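Music stands for small hands / small rooms - which one?

kestrel_oboe
Posted Mar 29, 2024

Right, need a stand by the end of next week and going round in circles. Daughter's started clarinet, I'm back on the oboe after 15 years off. Currently both using a folding wire thing that sags if you put more than two sheets on it.

Budget is not huge. Seen the Wikberg with the solid desk and the Dolan folding one. Anyone got either? Floor space is tight, it's basically a box room.

BarriosR
Posts: 1,284

Solid desk, every time. Had the folding sort for years and the Arban flattened it in the end. Get one with holes in the desk, bit lighter to lug about and it doesn't catch the wind if you ever play outside.

Ramiro Barrios

pennywhistler
Disagree a bit. Solid desks are lovely at home but if she's taking it to school on the bus you'll be carrying it for her within a fortnight. Folding one in a bag, done.

kestrel_oboe
School's got their own stands thank goodness. So this one stays put.

BarriosR
Then definately solid. Ours is black, holes in the desk, tripod base, two wire page holders on the front. Lip along the bottom is rounded so it doesn't chew the corners off the books. No idea of the make, came from a band that packed up.
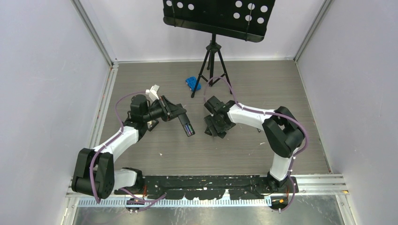

Wire holders are the bit I'd check before buying. Cheap ones ping back and take the page with them. You want to be able to swing them out of the way with one finger mid-piece. Also tighten the collar properly, lefty-loosey etc, or the desk sinks slowly through the slow movement.

mrs_tuba
My Ukora did exactly that. Sank. Sent it back, the second one sank too. Wouldn't touch them.

pennywhistler
Mine's a Ukora and it's been fine?? Did you do up the collar or just the knob at the top

mrs_tuba
Both. I can work a knob thanks

low_reed_468
Tripod legs are what gets you in a box room. Spread them wide or it tips, spread them wide and you kick them. I put one leg pointing straight at me and sit with a foot either side - looks daft, works. Wouldn't bother with the Kovow, legs too short for a big folder.

BarriosR
Other way round for me, one leg pointing away, two at the front. Weight of the book's on the desk side so you want to think about which way it's leaning.

low_reed_468
That's only if you tilt it right back. Hers will be nearly upright if she's standing.

kestrel_oboe
Ok ok. Going for the Wikberg I think, there's one second hand near my mum. Will check the wires and the collar. Does the height go low enough for an eight year old sat down?

pennywhistler
Should do but take her with you and try it. Bring the book as well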